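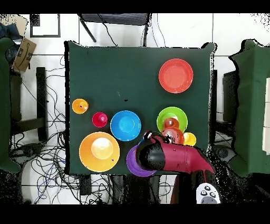

Cups, bowls and plates on a green tablecloth.

Surkville to Loklow night train returns in May

Apr 2, 2026 – Rail operator Nukitz will restart its overnight service between Surkville and Loklow in May, with three departures a week in each direction. Each train has 20 sleeping compartments and two seated cars. Bikes must be booked in advance. The stop at Gape is request only – passengers boarding there need a reservation, said route manager Guadalupe Ayala. Tickets go on sale this month.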